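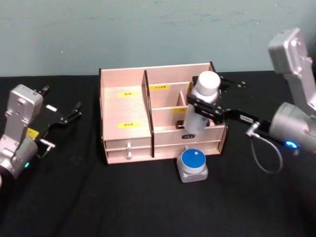
Desk organiser, light wood, yellow labels inside

Storing leftover tomato seed

I've got two opened packets of Gavska tomato seed, 14 left in one and a few in the other. Will they keep until March, and does it matter where?
Dwynwen Prothero, 10/6/18

Yes, easily. Fold the packets over, put them in a jar with a lid and keep it in the fridge door. Mine were four years old this spring and I had 42 up from 65 sown — slower than fresh ones, but good plants.
Imad Tarawneh

just buy new ones, they're cheap
Marwan Ghanem

Write the year on the packet. Before you sow, try a few on damp kitchen paper somewhere warm. If nothing shows after two weeks, get fresh seed.
Yoon-hee Wi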